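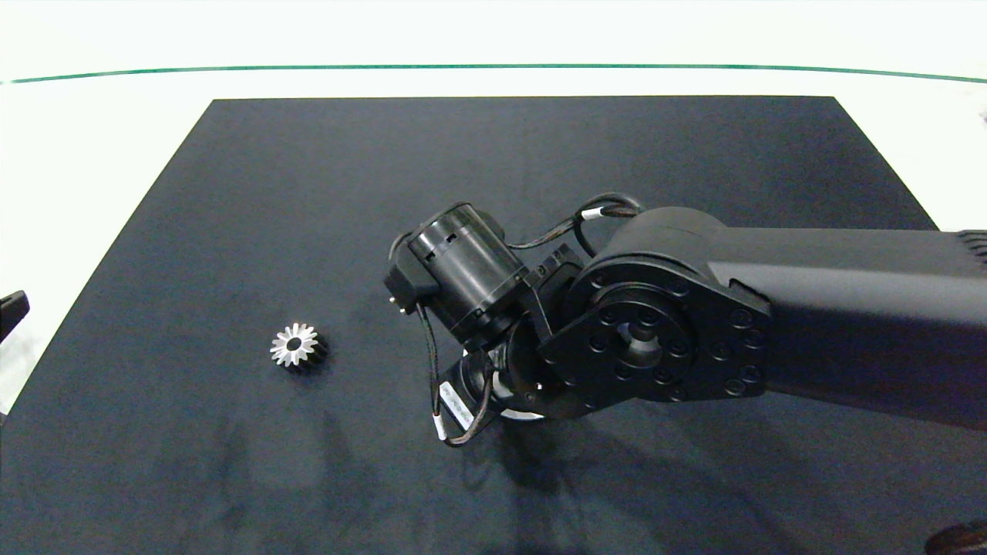 Wynne wrote:
Every time one of these goes in we're told it will "free people up". I've been in small gears for 25 years and I have yet to meet anyone who was freed up to do something they liked. Mostly they get freed up to do packing.

Reply | Report

osik_nights wrote:
Packing's all right. Packing has a radio.

Reply | Report

Zorica Dumitrescu wrote:
To answer Wynne properly. When the arms came to our bench at Cullthorpe I'd been doing gear sets by hand long enough to do them while thinking about tea. Plate, peg, gears, check the mesh, next. Now I'm a "cell operator". My pay went up a bit, my chair was taken away, and I spend a good part of the shift laying gears out on a mat so that something else can pick them up.

The part I hadn't expected is how fussy I've become about the mat. I used to eat crisps at that bench.
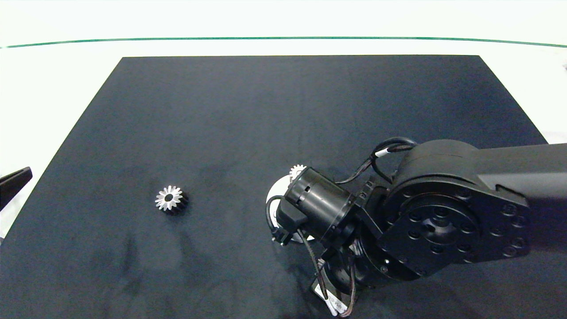

Spur gear on the mat, right arm over the plate.

Reply | Report

Hellska wrote:
So a person puts the gear down in order that a robot may pick it up. Lovely. At our place we cut out the middle man by having the person put it where it's meant to go.

Reply | Report

Zorica Dumitrescu wrote:
Yes, thank you, that has been raised on the shop floor, several times and in stronger words.

Reply | Report

Imelda Gatchalian wrote:
I'm on the same team as Zorica and I don't agree with all of that. My thumbs stopped hurting. Pressing little bevel gears on all day is fine at twenty and not fine now, and I'd had November off with my right hand in a splint. I'd rather lay things out on a mat.

What I do miss is the talking. Four of us round a bench can talk. Two of us stood at a cell can talk as well, but we only talk about the cell.

Reply | Report

Wynne wrote:
Where did the other two go?

Reply | Report

Imelda Gatchalian wrote:
One to goods in, one retired. Nobody was sacked, before you ask. Nobody was replaced either.

Reply | Report

Wynne wrote:
I was going to ask, and that's my point.

Reply | Report

osik_nights wrote:
Serious question from someone who may be getting one of these. Who gets the blame for a bad part? On our line your initials go on the card. Do the arms have initials?

Reply | Report

Zorica Dumitrescu wrote:
The initials on the card are mine. We've had that argument. I said I'm not signing for a mesh I haven't felt, and the compromise is that I turn every set by hand before it leaves. So I still do the last bit, which was always the good bit, and I sign for that.

The other new job is the grip pads. I inspect them at the start of shift and write down what I think of them. There's a box on the form for it, not a very big one.

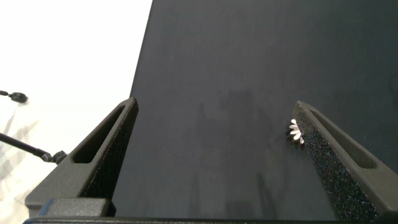
Looking down the fingers, speckled pads on the inside edges.

Reply | Report

Hellska wrote:
Twenty-odd years of skill and you're a manicurist.

Reply | Report

Zorica Dumitrescu wrote:
A manicurist gets tips.

Reply | Report

Imelda Gatchalian wrote:
Hellska, you say that, but she's the one they fetch when it goes wrong. The engineers know the arms. They don't know that a bevel gear sat a hair off will feel gritty when you turn it. She told them, they wrote it down, and it's now a setting with a name on the screen. It isn't her name.

Reply | Report

Wynne wrote:
Get it in writing that it was yours. I mean that kindly. I gave away a dozen tricks like that over the years and got a mug.

Reply | Report

osik_nights wrote:
Was it a good mug?

Reply | Report

Wynne wrote:
It was not.

Reply | Report

Zorica Dumitrescu wrote:
I've asked for the training rate on top, for the days I spend showing the engineers. They are "looking into it". Osik, if you get the chance, ask for that before the arms are bolted down. Ask for the chair too.
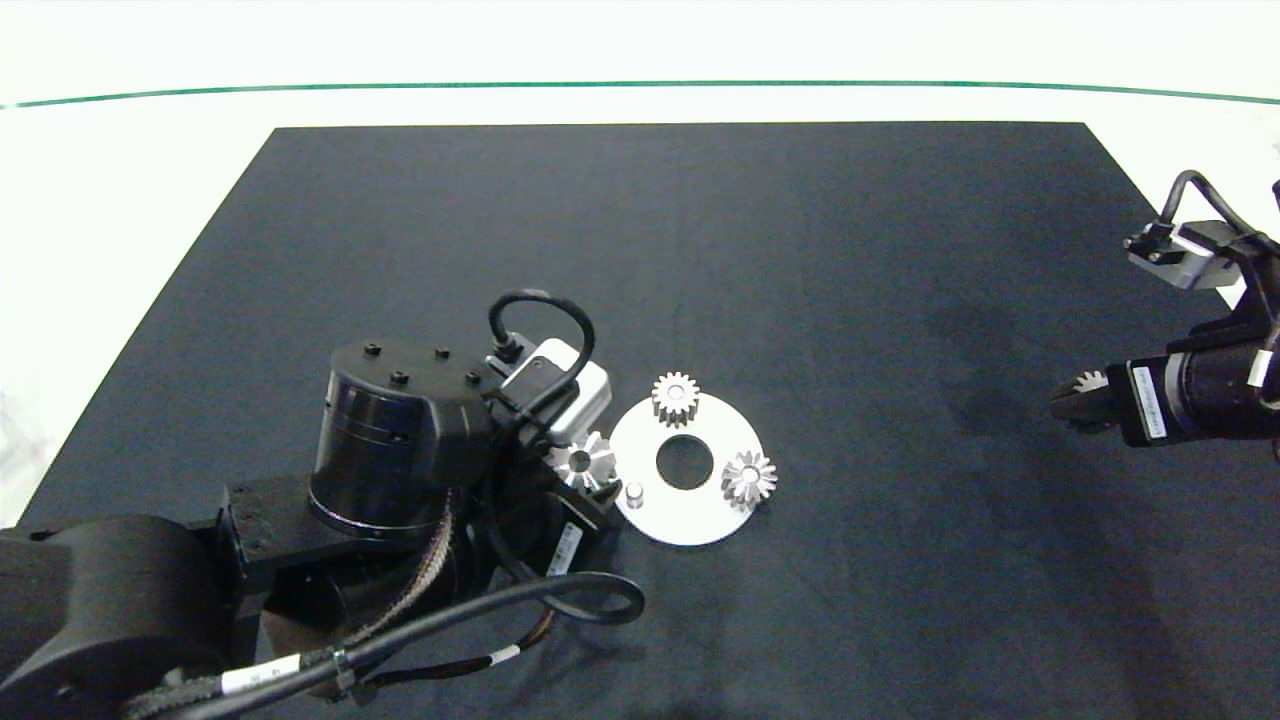
Both arms, with the plate and gears between them.

Reply | Report

osik_nights wrote:
Noted, chair first. Our meeting is on 26/05/2019 and I'll report back if there are biscuits.

Reply | Report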